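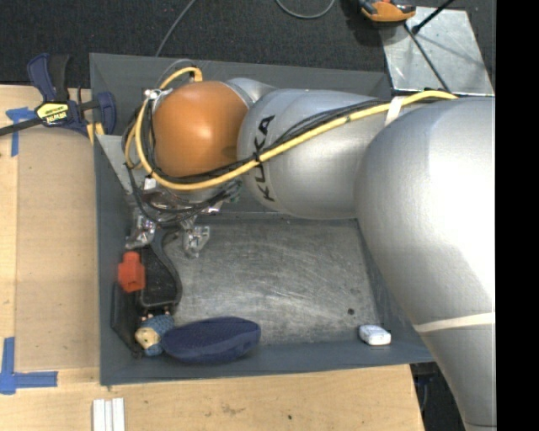

Diapositiva 1. Brazo KUKA sobre una caja gris.

Notas para la charla "Devoluciones en tiendas pequeñas"
Fidel Toledo, 29 de agosto de 2018

Dejar la portada puesta mientras entra la gente. Saludar, dar las gracias a Busberg por la sala y avisar de que las preguntas van al final. Los que vengan del taller de la mañana ya conocen los datos de Trerton; pedirles paciencia.

Diapositiva 2. De dónde salen los datos
Revisé 666 devoluciones de la tienda Trerton, todas de ropa y calzado. Quedan fuera los cambios de talla hechos en el mostrador, que no generan etiqueta. Decir esto despacio, la última vez me lo preguntaron tres veces.
Marzo es el mes raro: coincidió con el cambio de web y hay pedidos duplicados. Los he quitado.

Diapositiva 3. Por qué devuelve la gente
La talla es el primer motivo, con mucha diferencia. Después viene "no es como en la foto", que casi siempre quiere decir el color. Leer en voz alta el comentario de la clienta de las botas verdes.
El formulario antiguo tenía 12 motivos y casi todos marcaban "otro". Lo dejamos en una lista corta con un campo libre. El campo libre es lo que más se aprovecha, aunque hay que leerlo a mano.

Diapositiva 4. Lo que cuesta
No dar una cifra única. Separar transporte, revisión de la prenda y tiempo de atención al cliente. Las tiendas suelen contar solo el transporte. En Trerton la revisión ocupaba unas dos horas al día y no figuraba en ninguna cuenta.
Si alguien pregunta por Hoshino: usan otro transportista y no se pueden comparar.

Diapositiva 5. Qué cambiamos
Tabla de medidas en centímetros, tomadas sobre la prenda. Fotos junto a una ventana, sin filtro. Etiqueta de devolución a petición, en vez de meterla en todas las cajas. Este último cambio trajo quejas las primeras semanas y conviene contarlo.
(Beber agua. Mirar el reloj: aquí debería ir por la mitad.)

Diapositiva 6. El caso Jumudthorpe
Vendían abrigos y aceptaban devoluciones sin plazo. Pusieron uno y lo escribieron en la página del producto, encima del botón de compra. Antes estaba en las condiciones generales. Enseñar las dos versiones de la página y dejar un momento para leerlas.

Diapositiva 7. Preguntas
Tener a mano la hoja con la plantilla del formulario. Si no pregunta nadie, contar lo de los pedidos duplicados. Recoger el adaptador del proyector antes de salir.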